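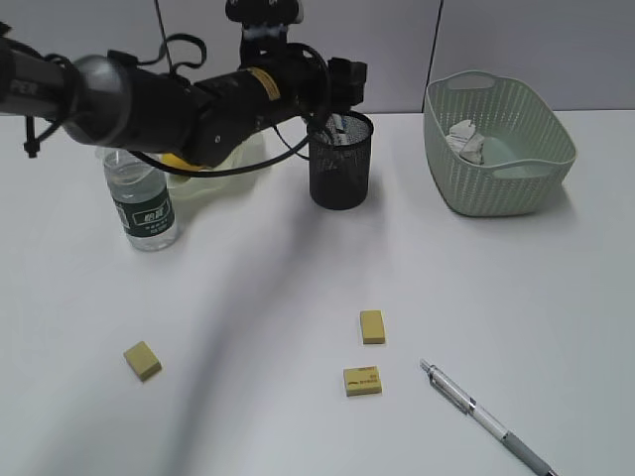 Kedcombe Home Boards > Surfaces and Storage > Worktables

Thread: Fixed places for small items on a shared white table

Posted by flatpack_divina, 7/13/26
I'm trying to settle a layout for a white table that several of us use through the day. The items that stay on it are a green plastic basket, a black mesh pen holder, a translucent container for fruit, and whatever water bottle is in use. The basket goes on the right, the pen holder near the middle, and the bottle to the left of the fruit.

Two points I'd like opinions on. First, does the basket need to be there at all? It collects crumpled paper and cloths and then stays that way. Second, should the bottle have a marked position? I was going to use painter's tape corners. The top wipes clean easily, but I don't know how tape behaves on it over several months.
Divina Cruzado

Reply by mesh_and_wire
Keep the basket and give it one category. A perforated basket with cut-out handles is good for dry, light things you carry somewhere else as a batch. It's poor for anything small enough to work its way into the holes, and poor for anything damp, which will drip onto the table.

If paper and cloths both go in, you have two categories with two destinations. Someone has to sort it, so it doesn't get emptied.

Reply by hukurach_shelf
I disagree about keeping it. A basket on a work surface is a waste bin with better manners. Put a real bin on the floor beside the table leg and take the basket away. We did this on a bench in the Vistley workshop and got back a corner 17 inches wide. People complained for a week and then used the bin.

Reply by mesh_and_wire
Your bench was for cutting. Offcuts are waste. Divina may have cloths in there that get washed and come back.

Reply by flatpack_divina
Both, unfortunately. Some are wipes for the table and get reused. The paper is trash.

Reply by G_Alarcon
I look after the tables in a shared study room and have been through this a few times. The order I use:

1. Pick up everything that is trash and put it in a floor bin. Do this before moving any containers, or you will end up finding places for things you don't intend to keep.

2. Stand the tall items up and check their bases. A mesh pen holder is fine by itself if the pens are spread around the rim. With one marker leaning out it can still be knocked over by a sleeve or a cable, so put it back from the front edge.

3. Deal with bottles. Any bottle on its side gets its cap tightened and is then stood up or removed. A round bottle on a smooth top will roll if it's bumped, and a label wrapped around the middle doesn't do much to stop it. 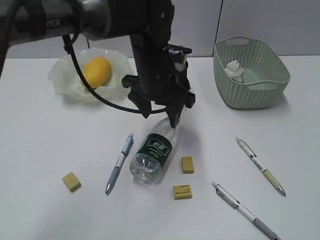
4. Move the fruit bowl last. A bowl with a wide wavy rim takes up much more table than its base suggests, so leave clearance for the rim. One piece of yellow fruit in it is plenty for a worktable. More than that belongs in the kitchen.

5. Set the basket near the back edge on the side people reach with the hand they don't write with. Fold the cloths before they go in.

As for tape, I don't recommend it for anything longer than a few weeks. The edges lift and collect dirt, and you'll be scraping residue. A thin cork coaster marks the spot and can be picked up to wipe under.
Graciela Alarcón

Reply by hukurach_shelf
Step 5 assumes everyone at the table writes with the same hand. On a shared table it will be wrong for somebody. Back edge, yes. Left or right should depend on where the door and the floor bin are.

Reply by G_Alarcon
Fair. Ours are all assigned seats. For a shared table, use the side nearest the bin.

Reply by tablemat_atinga
Coming back to the bottle. I would not give it a place. Bottles vary in diameter, they get carried away, and a coaster with no bottle on it becomes a place for paper clips. Make the rule "capped when not in your hand" and let it stand wherever it stands. Spills come from loose caps more than from location.

Also, clear plastic on a white top is easy to miss from some angles. A dark label helps. If you buy plain ones without labels, put a band of colored tape on them.

Reply by mesh_and_wire
A capped bottle still knocks things over. I'd want it away from the pens at least, and never between the user and the basket.

Reply by tablemat_atinga
Agreed on the pens. I still wouldn't mark it.

Reply by flatpack_divina
Thanks, all. What I'm going to try:

Basket stays, back edge, folded cloths only. Bin on the floor on the same side. Pen holder stays where it is but moves back by a hand's width. Fruit container moves farther left so that nothing has to be lifted over it. No tape. One cork coaster on trial, and if it has paper clips on it in November I'll take it away and tablemat_atinga can say so here.

One open item: does anyone have a good way to clean the lattice on these baskets? Dust packs into the holes and a cloth only goes over the top of it.

Reply by mesh_and_wire
Soak it in warm water with dish soap for 5 minutes, then use a soft nail brush from the inside out. Rinse from the outside. Let it dry upside down on a rack. Don't use the dishwasher unless the base is marked for it, as thin plastic can warp along the rim.

Reply by hukurach_shelf
Or remove the basket.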